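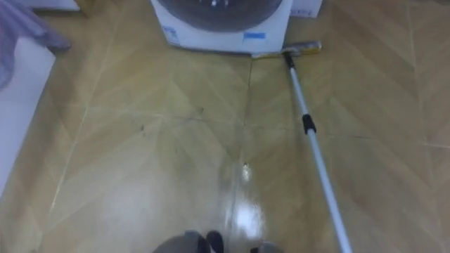
Reet Vaher writes that she carried the Velura field easel up two flights of stairs and across a wet meadow before the February session and had it standing, with a panel clamped in place, before her tea had cooled. She would have liked a longer strap.

Velura Field Easel, Model 106
Supplied by Kistodano Art Equipment

The Velura Field Easel is intended for painters who work outdoors in oil, acrylic or gouache. It is used by the Ramanauskas School of Painting for its landscape courses and may be ordered by individuals, schools and art societies.

Specifications
Weight: 3470 g, including the palette tray
Largest panel height: 387 mm
Legs: beech, telescoping, with brass locking screws
Feet: rubber, with retractable steel points for soft ground
Tray: hinged, removable, sealed with clear varnish
Strap: cotton webbing, adjustable

Setting up
Extend the lower leg sections before opening the tripod. Tighten each locking screw by hand; pliers will damage the thread. The tray is attached after the legs have been set at their final height. In windy conditions, a bag of stones or a full water bottle should be hung from the center hook.

The upper clamp accepts stretched canvas and rigid panels. Watercolor painters who need a flat surface should order the Jerard tilting head, sold separately. It fits all Velura easels made with the round center post. Older easels with a square post require an adapter, available on request from the parts desk.

Care
Wipe the tray with a dry cloth at the end of each session. Oil paint left on the hinge will harden and should be removed with a small amount of solvent before the easel is folded. Do not store the easel in a closed vehicle during hot weather.

Ordering and warranty
Each easel is covered for 2 years against faults in materials and assembly. Normal wear to the feet and strap is excluded. Replacement straps, screws and trays are kept in stock.

Schools and societies may request a loan easel for one weekend. Loans must be returned by Sunday evening. Requests should be addressed to Raimonds Eglītis, Customer Services, and should include the name of the organization and a delivery address.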